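Plultine gripper comparison, README

This folder has the recordings of our test of two finger sets, Trelix and Fujimoto, on the same pair of arms. The tasks are with clothes and with dishes. Each episode is stored at 49 Hz together with the joint positions of both arms.

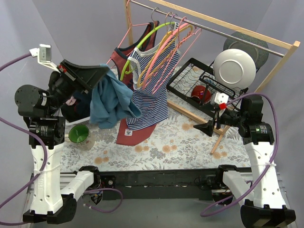

Please use only version 3 of the controller settings. In version 2 the closing force was limited too low, and Minoru Kaneko has marked those episodes as "old" in the index file. The finger set is written in the column "fingers".

Questions can go to Marcelino Arroyo.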